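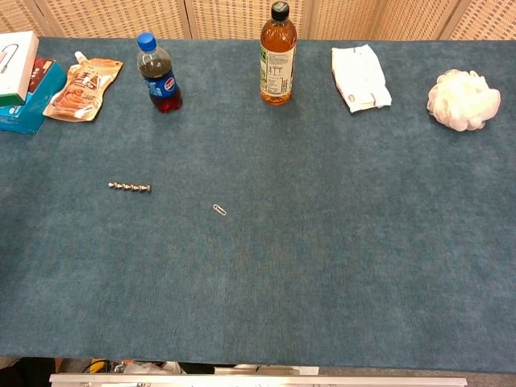

Vol. 5, p. 60

Foven Tabletop Picking Kit
Supplier: Singhal
Item no. 3541
Sheet revised 6/8/20

The Foven kit is a two-arm picking set for bench work with mixed household goods. It ships with the arms, a front rail, a controller and the Morow planning software. The table is not included.

Work surface
Any flat table with a matte cover will do. A blue-gray felt or carpet-like cloth gives good contrast for bright metal, including parts as small as a paper clip. Glossy table tops should be covered before calibration.

Object range
The standard test layout puts packaged goods along the back edge and small metal parts near the middle. Boxes, a spouted pouch, filled bottles, a folded white cloth and a mesh bath sponge are all within the rated set. Clear bottles with dark or amber liquid need the side light switched on. Soft items use the low-force setting. The Pepsi bottle is picked at the shoulder, below the blue cap.

Small parts
Short bead-like metal pieces and paper clips need the narrow fingertips, sold separately by Clukomel. Standard fingertips are not rated for wire.

Setup
Bolt the rail in front of the table, parallel to the front edge. Route cables below table height and run the calibration routine once with the cloth in place. Repeat it if the cloth is moved.

Service
Fingertip pads are replaced every 200 hours of use. Firmware from before February must be updated before the Morow software is installed. Technical questions go to Miloslav Kubíček at Singhal; quote the item number and the controller serial.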